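Prillov Remote Teaching Kit
For delivery and pavement robots, with the Prollow street simulator
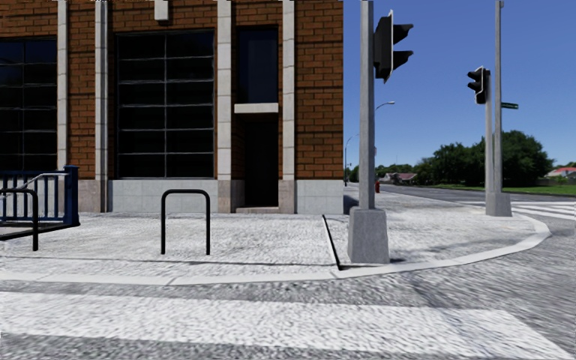 Street corner in Prollow, with crossing, kerb and traffic signals.

The Prillov kit lets an operator show a wheeled robot how to deal with a route by driving it by remote control. Each run is saved with the stick movements and the robot's view, ready for training. Runs can be driven on the real machine or in Prollow, using the same handset.

What you get
Handset with 2 sticks and a stop button
Base station and mains lead
Prollow licence for 5 operators
Over 308 practice routes, including kerbs, crossings and doorways

Good to know
Runs can be paused, trimmed and driven again from any point. Saved routes open in Gondal fleet software without conversion. The handset weighs 47 g more than the previous model and fits the same cradle.

Spare sticks and cradles are sold separately. Made by Movton.
Page updated Nov 17, 2018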